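How to Quiet a Toilet That Runs All Night

You know the sound. It starts at 3 in the morning, a faint hiss from down the hall, then a burst of refilling, then silence long enough for you to nearly fall asleep. Ours did this from December until the water bill from Citgate arrived, at which point I developed a sudden interest in plumbing.

The usual culprit is the flapper, the rubber plug at the bottom of the tank. It gets old, it warps, and it lets water slip into the bowl. A new one costs less than lunch.

First, find out if that's your trouble. Put 10 drops of food coloring in the tank and go away for 30 minutes without flushing. Post a sign if you live with other people. If the color has reached the bowl when you come back, the flapper is leaking. If the bowl is clear and the hiss goes on, look at the fill valve, which is farther down this page.

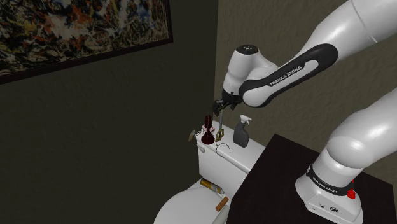
Swapping the flapper is mostly a matter of getting your sleeve wet. Turn the shutoff valve behind the toilet clockwise and flush to drain the tank. The lid comes off next, so clear away anything on or over it, and if you're working around a toilet set close to a corner like this one, with the walls meeting right there by the tank, decide where the lid is going before you pick it up. Mine went on a folded towel in the hall. The one before it went on the edge of the tub, briefly, and I can report that Tritcombe Salvage sells odd tank lids by the shelf and that none of them match.

Unhook the old flapper from the two pegs on the overflow tube and unclip its chain from the flush lever. Take it to the store with you. They come in more than one size, and you will not remember yours, however hard you stare at it.

Wipe the seat where the flapper rests. Hook on the new one and clip the chain with a little slack. Too tight and it never closes. Too loose and you'll be holding the handle down like a slot machine.

Turn the water back on, let the tank fill, and flush 4 times. Then do the food coloring again.

If it was the fill valve

Lift the float gently by hand. If the hissing stops, the water level is set too high and is spilling down the overflow tube. On most newer valves there's a screw or a clip for lowering the float. Bring the water to an inch below the top of the tube.

If lifting the float does nothing, replace the valve. Set aside a Tuesday evening and a bucket.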